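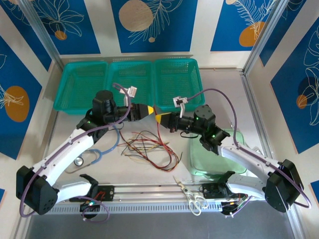
Bench, both arms, grippers nearly touching over the table.

Notebook, May, started 9:40 am

Extinction risk model for the pond snail set. Picked up where I left off with the Skokgate records. The question is still how long a population has to go unseen before we call it gone, and whether the same rule can be used for all 23 ponds.

Went through the survey sheets again first. Two ponds had been entered twice under different spellings, so the totals I gave at the last meeting were too high. Fixed in the main table. The old version is kept in the archive folder with "dup" in the name.

Ran the sighting model with the flat detection rate, then with the rate split by season. The flat version calls the snail lost from the upper ponds much too early. With the seasonal split, the chance that it is still there goes up in almost every pond. I think this is mostly the spring visits. High water, cloudy, and whoever was sampling couldn't reach the weed beds. A blank sheet from April should not weigh the same as one from August.

Ikhsan Saragih looked over the numbers after lunch. He wants the Engström ponds kept out of the main run until we know what net was used there. The early sheets say "hand net" and nothing else. I had been treating them as the same mesh as ours. Agreed, taken out for now, rerun saved as version 2.

Also talked about the word "extinct" in the draft. For a single pond it should say "locally lost" or "not found." The species still lives in the Jutier drainage, so anyone reading the summary alone would get the wrong idea. Changed it in the text and the table heads. Figure legends still to do.

Shell counts from the mud cores: finished 60 slices. Shells thin out well before the last live sighting, which fits a slow decline. Top of core four was disturbed when it was pushed out of the tube, so I marked those slices and left them out of the plot. Don't use them for dating.

Kivent file import failed again on the date column. Converted by hand and checked against the paper sheets.

To do:
Ask Engström for net details and any field books.
Redo the figure legends.
Try the model with visit length added, where we have it.
Label the second box of cores, still in the cold room on the lower shelf.

Stopped 5:15 pm. Rerun with the seasonal rate is going overnight.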